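Vadero Square Work Table, White

The Vadero is a square table for craft rooms, classrooms and shared workrooms. The top is white, with one small round hole near a corner. Height is 27 inches. Rated load is 77 lb, spread evenly – do not sit or stand on the top.
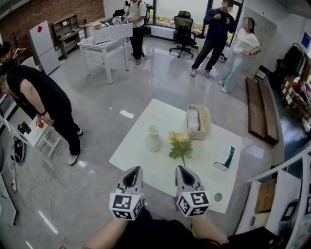
Assembly takes one person and the hex key in the box. Tighten the legs again after 48 hours of use. Clean with a damp cloth and mild soap. Avoid acetone and abrasive pads.

Tabletop items such as vases, artificial stems and divided storage baskets are sold separately. For larger rooms, order in packs of 4.

Replacement feet and hole covers: see Onero parts list, November revision.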